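Fusturbridge Bandstand Restoration
Progress report to the Benholm Fund, period ending August

Summary

The bandstand is still standing, which was the first of our agreed outcomes and the only one we achieved early. Roof repairs are complete on six of the eight sides. The floor is lifted and half replaced. No band has played in it, and given the current state of the steps we would discourage one from trying.

You asked in your last letter for "fewer adjectives and more dates." We have done what we can about the adjectives.

Work completed

Tufa, our general contractor, took the old lead flashing off in the spring and found that the timber underneath was in better shape than the survey said. We had budgeted for bad news and felt a little foolish. The feeling passed when they opened up the north side, where a gutter had been emptying into the roof for what must have been decades. Two rafters there had the texture of gingerbread. Both have been replaced in oak, and the gutter now empties onto the grass like everyone else's.
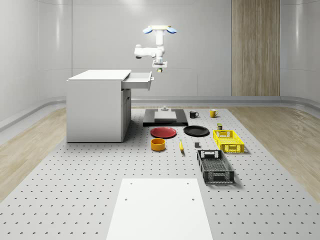

The ironwork went off to be stripped and came back with more detail than it left with. Under all that paint the brackets turn out to have small acorns on them. Local people had long assumed they were lightbulbs. We have kept a sample of the paint layers, which run from a respectable dark green at the bottom through three creams to the brown of the 1970s, a color we have been asked by several residents not to bring back.

The new floorboards are cut and stored under cover. The south half is laid and has been walked on by everyone connected with the project and a good many people who aren't. The fence is apparently seen as advisory.

Paint and finishes

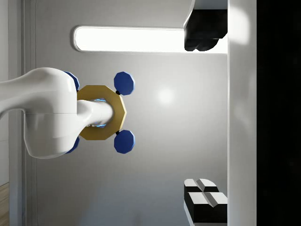 Color has taken up more of our time than the roof, the floor and the drains together. The original scheme, going by the scrapings, was green with gilt on the finial. The town council wants blue. The brass band, whose uniforms are maroon, would like it noted that they were not consulted, although they were, on a Monday, at length. Our designers at Esetti suggest a strong blue with gold kept to the trim. We have asked for painted test boards all the same, and they will go on the railings for two weeks so the public can object to them in daylight.

Gilding the finial remains in the budget. Gilding anything else does not, whatever you may have read in the parish newsletter.

Delays

The project is running behind, and we would sooner go through the reasons than have you guess.

The first is drainage. The park's drains are shown on a plan that was drawn with great care and seems to describe another park. Tufa dug where the plan said to and found clay. They dug where it didn't and found the drain.

The second is the wedding season. We agreed before the grant was awarded that the lawn could be booked on Saturdays, and we failed to mention this to the people who own the mixer. Work now stops at noon on Fridays so that the site can be tidied into something a bride can stand in front of. The scaffolding has appeared in a number of albums, once with bunting.

The third is the bats. There may be no bats. Until the second survey is done, the law requires us to behave as though there are, so the last two sides of the roof have to wait.

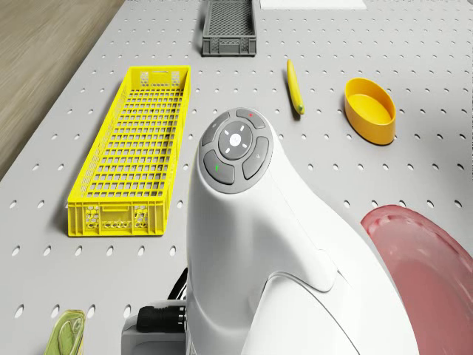

Public events

We promised a program of open days and have held two. The first was about slates and drew a small, serious crowd who knew more than we did. The second offered free cake and was considered a triumph. Next period we plan a talk on Victorian park music, and we will be applying the lesson about cake.

A school group came to draw the ironwork. Their pictures are up in the library until the end of term. Most have acorns, and one has a shark.

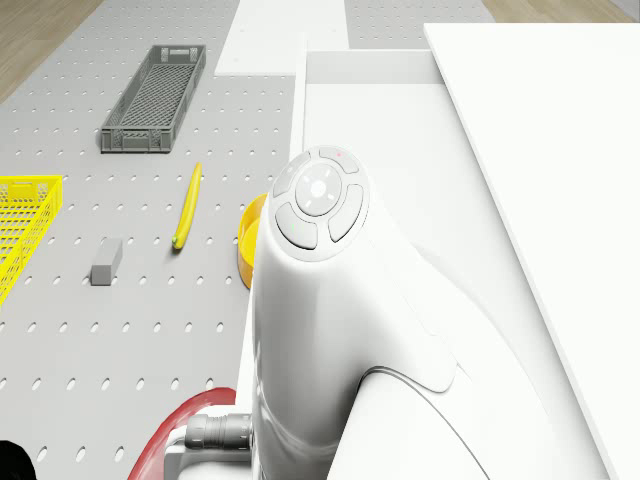 MONEY AND NEXT STEPS

Spending is below forecast, mainly because we haven't finished anything expensive. We ask to carry the unspent roof money into the next period. The contingency has paid for the rafters and the hunt for the drain, and has enough left for one more surprise of medium size.

Between now and the next report we expect to finish the floor, rebuild the steps, settle the paint and hear from the bat surveyor. The lighting has been moved back until the electrical supply can be traced, a job for which we have been offered the same plan as the drains. Tufa has politely declined it.

We would welcome a site visit from the Fund at any time except a Saturday. Please wear boots, and use the ramp on the east side.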